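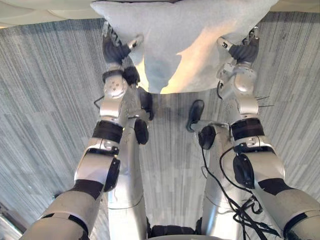
A pale grey pillow, held at both sides, with the light across its right half.

The case against the plumped pillow

08/11/2018

My mother plumped. Her mother plumped. Every morning in both houses the pillows got picked up by the sides, squeezed, shaken, thumped and put back down looking like something out of a motel brochure. I did it myself for years without asking what it was for. I have now asked, and I don't much like the answers.

The claim made for plumping is that it looks after the pillow. Squash a pillow all night, the argument goes, and the filling packs down, so in the morning you have to put the air back in or it will go flat before its time. I can believe this of feathers. Feathers shift about and clump, and if you have ever slept on a feather pillow that hasn't been touched for a week you'll know there is a ditch down the middle with your ear in it. Fair enough. Shake your feathers.

Most of us don't own feathers, though. We own polyester, bought in a two-pack under a fluorescent light, and polyester fill gets lumpy because it is cheap and because it is old. You can squeeze it from the sides until it bulges in the middle and looks very pleased with itself, and by the time you've cleaned your teeth that night it will have settled back to whatever it was going to be. Foam is sillier again. A slab of foam has one shape. Thumping it is like fluffing a loaf of bread.

So what's it for? Mostly it's for looking at. That would be fine if we said so. I have no quarrel with anyone who likes a neat bed. What I object to is the way neatness gets sold to us as maintenance, as if leaving a pillow with a dent in it were the same sort of neglect as never changing the oil in the car.

The bedding people are happy to help. There's a shop in Morkgate, where I do my shopping, that gives an entire wall to pillows, and the wall is not shy about what it thinks of your current arrangements. The Plaveo comes in three firmnesses and a leaflet. The leaflet tells you to plump daily, air weekly and replace every 13 months. Why 13? I asked at the counter and was told it was the manufacturer's recommendation, which I had gathered, it being on the manufacturer's leaflet. Next to it was the Flotora, which is the same size and colour as far as I could make out and costs $200. For $200 I would want it to plump me.

I'll admit I bought the cheaper Plaveo, in May, because the old pillow had reached the stage where you could fold it in half and it would stay folded. It's a good enough pillow. For the first month I followed the leaflet to the letter, out of spite. Then I stopped, and I've done nothing to it since except change the slip and put it out on the line when there's a bit of sun. I can't tell the difference. I'm aware that one person with one pillow proves nothing, but it's one pillow more than the leaflet offered in evidence.

Then there's the matter of how many. A bed for two people needs two pillows, or four if somebody reads. The display bed in that shop had so many that you couldn't have got into it without first clearing a landing area on the floor. They were stacked by size, biggest at the back, with a little hard one in front that had no job at all. Where do they go at night? On the floor, or on the chair, if the chair isn't already full of clothes. Then in the morning up they all come again, each one grabbed, squashed, karate-chopped along the top and leaned against its neighbour.

The chop deserves a word. I don't know who decided a pillow should have a notch in it. It makes a perfectly good cushion look as if somebody has dropped a plank on it, and it is meant to show that care has been taken. A friend of my sister's does it on the couch before visitors come. The visitors sit down and the notch is gone.

I know the defence, because I've had it put to me over dinner with some force. It takes no time. It's a small thing done well. You come home at the end of a rotten day and the bed is made and it lifts your mood. I have some sympathy for the last part. A made bed is nicer to come home to than a heap. But pulling the doona straight does most of that, and takes one go from one side of the bed. The pillows can lie where they fall on top and the effect is still that of a bed. My mood, at least, has never noticed the loft.

As for no time, I'm always suspicious of that. Lots of household jobs take no time. Wiping the tap takes no time. Folding the end of the toilet paper takes no time. Put enough of them in a row and it's half past nine and you haven't had your coffee.

If you want to do your pillow a favour, there are duller things that work better. Put a proper zip protector on it. Wash the protector when you do the sheets. Read the tag before you put the pillow itself through the machine, and dry it right through, which takes much longer than you think it will, especially in winter. A damp pillow that has been beautifully plumped is still going to smell like a wet dog. And when it has gone flat for good, let it go, or cut it open and use the stuffing for something. Mine is now a draught stopper by the back door and performing better than it ever did under my head.

My one exception is for the sick. When you're crook in bed and someone comes in, takes the hot flat thing out from under your neck, gives it a good squeeze and slides it back with the cool side up, that's worth having. I wouldn't hear a word against it. But the good of it, I think, is mostly in the turning over, and partly in somebody having come in.

Otherwise I'm leaving mine alone. It has a dent in it this morning in the shape of my head, and tonight I'll be putting my head back in it.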